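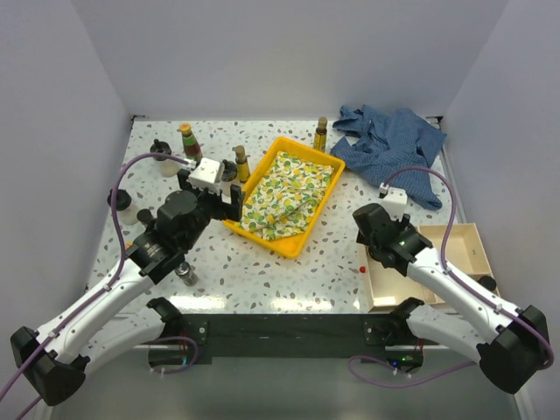 The case for the electric commuter aircraft has been made so often, and with such confidence, that its central difficulty is now treated as a detail. That difficulty is the battery. A battery weighs the same at the end of a flight as it did at the start, and an aircraft that cannot grow lighter as it travels must be designed, certified and operated on different terms from one that burns fuel. Public discussion prefers to dwell on things that look like progress. Machinery lends itself to this: a propeller turning in near silence on a test stand will hold the eye of any visitor. It does not tell the travelling public what a seat will cost, or how far it will go.

Driltine, which has promoted a small electric aircraft for regional routes, has been more open than most about the sums. Its published outline gives a cabin of 20 seats and a practical range of 332 kilometres, with reserves included. These are respectable figures. They are also the figures for a new battery on a calm day, and the outline says very little about the same aircraft after several winters of hard use. An operator must plan for the worst day on which it intends to fly, and must be able to tell its passengers in advance which days those are.

The battery pack for this aircraft is stated to weigh 2,747 kilograms. Supporters point out that electric motors are lighter and simpler than the turbines they replace, and that maintenance bills should fall. Both points are fair. The saving in the motor is nevertheless small beside the weight of the pack, and the pack will itself have to be replaced during the life of the airframe. Any comparison of running costs that leaves out replacement should be read with caution. Several that have been circulated to local authorities leave it out.

There is a further question about the ground. The airfield at Wirnska, often named as a natural first destination, has a sound runway, a modest terminal and an electricity supply laid down for lighting and heating. Charging two aircraft at once would require a new connection and, in all likelihood, a new substation. The proposal put forward by Nekeo, the charging contractor, allows 32 minutes for a full turnaround. It does not say who is to pay for the connection, nor what happens to the timetable if the supply is reduced on a cold evening in January. A morning service that leaves at seven depends on what was done overnight, and small airfields are seldom staffed overnight.

None of this is an argument for leaving matters as they are. Short routes flown by ageing turboprops are noisy and expensive, and many have been withdrawn. The communities which lost them have a proper interest in anything that might bring them back. The consultancy Ouellet has suggested that hybrid aircraft, carrying a smaller battery and a fuel-burning generator, could serve such routes sooner and with fewer changes on the ground. The suggestion has been received coolly by those who regard any use of fuel as a failure. It deserves a better hearing, especially from authorities whose present plans depend on a battery that has yet to be certified.

Public money should be released in stages, against results measured in ordinary service. A subsidy paid for each passenger carried through a full winter would be worth more than a grant paid on the unveiling of an aircraft. Operators should be required to publish cancellations together with their causes, and to state the condition of each battery pack at yearly intervals. Manufacturers may object that such terms are harder than those set for conventional aircraft. Conventional aircraft have decades of service records behind them, and until electric types can show the same, the terms are reasonable.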